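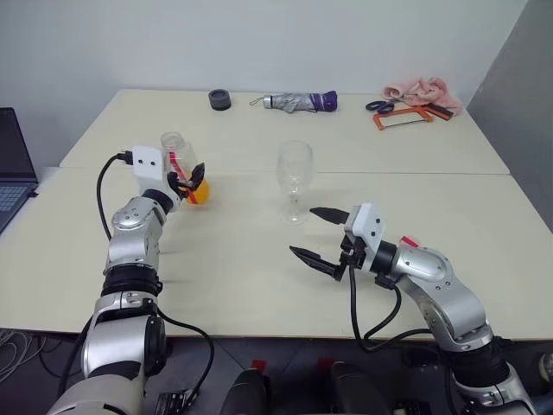 Does a two-armed robot on a tabletop need its own written safety rules if the arms are small and slow?

It needs a risk assessment for the job it is doing, and whatever rules come out of that assessment. Size and speed are two of the things you look at. They don't get you out of looking.

I bring this up again for the January item because the Keretti guidance draft has been going around, and four readers have sent it to me with some version of "finally." I have read it twice. I am less excited than they are.

The draft wants any bench with two arms working over a shared surface to carry a one-page sheet. The sheet lists the objects in reach, the people allowed near the bench, and the date of the last stop-button test. Fine so far. Then it sorts objects into "soft," "rigid" and "hazardous," and this is where I start writing in the margins. A wine glass is rigid by their table. So is a plastic bottle with a straw in it. One of those leaves a floor full of splinters when a gripper closes two millimeters too far, and the draft treats them the same.

Scissors and a hacksaw do count as hazardous, and the draft says they must be "outside the task area." It never says what the task area is. Is a saw at the back of the table outside it, if the arm can get there? I would go by reach, meaning everything the arm can physically touch with the software limits switched off. Yến Hà, who sat in on the drafting calls, tells me reach was in an early version and got dropped after several labs complained it would empty their shelves. Well, yes. I thought that was what we were after.

Cables get one line: "Cables shall be managed." By whom, and to what standard? A loop hanging off a wrist should have enough slack for full travel and not so much that it can hook the table edge. Cables on the floor should be away from wherever a person stands to reach the stop. I would trade the whole page on signage for those two sentences.

Then there is the number everyone quotes. Keretti says its checklist was tried over 3,000 sessions with 157 stops, and the cover letter calls this a low rate. Low next to what? I asked Thịnh Dương, who collected the logs, and he was decent enough to send me the breakdown. Of those sessions, 1,749 were run with nobody within arm's length of the bench, so they tell us very little about people. He also confirmed that a stop was recorded when an operator pressed the button and not when an arm faulted by itself. I have no quarrel with his bookkeeping. I do object to the cover letter.

Oanh Thái at Turnness takes the other side, and asked me to print it. Her view is that a weak sheet on every bench beats a strong one that sits in a drawer, and that her crew went from no paperwork to filling in the page each morning. "You can fix a form people already use," she wrote. I half agree. I have also watched people tick the same six boxes for a year without lifting their eyes off the clipboard.

What I would do in the meantime, for members with a bench like this:

Write down the reach of each arm, and the overlap, and tape the outline on the table.
Clear blades out of that outline before power goes on.
List breakables by name. "Rigid" is not a name.
Press the stop at the start of the shift with both arms moving and nothing in the grippers, then once more holding something you don't mind dropping.
Keep laptops where you can type without leaning over an arm.

Comments on the draft are open until April. Send them to Keretti directly and copy Kiều Lại if you want yours in our joint response. She already has mine, and it is longer than the draft.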